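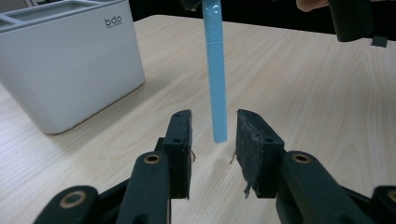 # Handheld gripper sessions: the house rules

Good demonstrations start well before anyone picks up a pen! Most of the trouble we have had at Plundbridge came from small, boring things that slipped past us at setup, and most of it went away once we wrote the boring things down. So this page is the write-up. It covers small-object handovers at the table, from checking the fingers to naming the files.

## Before you start

Give the gripper a proper look, every session, even if you used it an hour ago.

1. Open and close the fingers fully, four times. They should meet evenly along their flat faces. If one side lags, check the links before you blame your hand.
2. Look at every screw on the finger blocks. Snug is enough – Darcy Te Moana stripped a hole in October by being too thorough, and we all learned from it.
3. Check the finger faces for loose fibers and lifting tape. Pull fibers off with tweezers. Trim torn tape or replace it, and write down which you did. Fresh tape grips differently from worn tape, so a change in the middle of a batch needs a note in the log.
4. Look at the pivots at the link ends for grit, and wipe them with a dry cloth.

Scuffs on the blocks are fine. Cracks are a stop. Tag the tool and swap it out.

## Setting the table

Keep the surface plain and leave a clear working area in the middle. A desk organizer or a cup at the back is welcome (we want ordinary desks in the data, and ordinary desks have stuff on them), but it stays put for the whole batch. If you bump it, finish the episode, put it back and carry on.

Sleeves up, please, and no dangling lanyards.

## The handover

This is the fun part, and also where people rush.

- Bring the open gripper to the object slowly, with the object between the two fingers before you start to close.
- With a pen held upright, aim for the barrel. Caps are slick, and they can pop off under load.
- Close until both faces touch, then pause for a beat. That little pause makes the contact so much easier to label!
- The giving side lets go only after the receiving side has a firm hold. Never pull against a closed grip.
- Keep bare fingers out of the gap between the blocks. If you have to straighten the object by hand, open fully first.

Dropped it? Great, keep recording until the object stops moving, then mark the episode as a drop. Drops are useful data as long as they are labeled. What we can't use is a quiet retry hidden inside a "success."

## Logging

A batch is 64 episodes, with a break after every 8. You will want to skip the breaks when things are going well. Take them anyway – Ridwan Menon went back through 341 episodes from our first Rovulitz run and found the sloppy closes bunched up right before people rested.

For each batch, the log needs:

- tool tag and tape condition
- object name and color
- who was on each side of the handover
- drops, bumps and anything you changed

Save it in the Halliday folder before you leave the table. If you spot something these rules don't cover, add it to the open questions at the bottom of the log, and Ridwan will fold it into the next version.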